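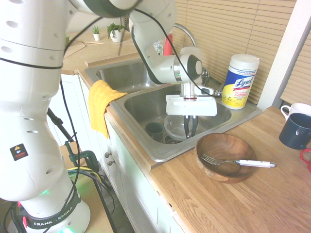 When does the Astdale Supper Club start up again? Doors open the first Sunday in October at 5 p.m., and I can't wait!

I'm Khrystyna Kravchuk, and I've been running these suppers from the old Azevedo bakery on Tratach Street. Last season we fed 114 people on our busiest night (my feet still remember it), so this year we've squeezed in a few more tables and can seat 120.

Dirceu Batista is back in charge of the soups, and he's promised me the white bean one with way too much garlic. Ha-neul Baek is baking the bread and has been sending me pictures of crusts at midnight. New this fall, we're teaming up with Cira, the produce shop next door, for all our squash and greens.

Supper is pay what you can, and kids eat free. We're also trying to raise $500 for a second oven, so there will be a jar by the door and a pie raffle after dessert – Ruxandra Mocanu's plum pie is in it, and I've bought tickets already!

To save a seat, stop by the bakery any afternoon and ask for me or Zixuan Zhong. Reporters are welcome to come eat, too.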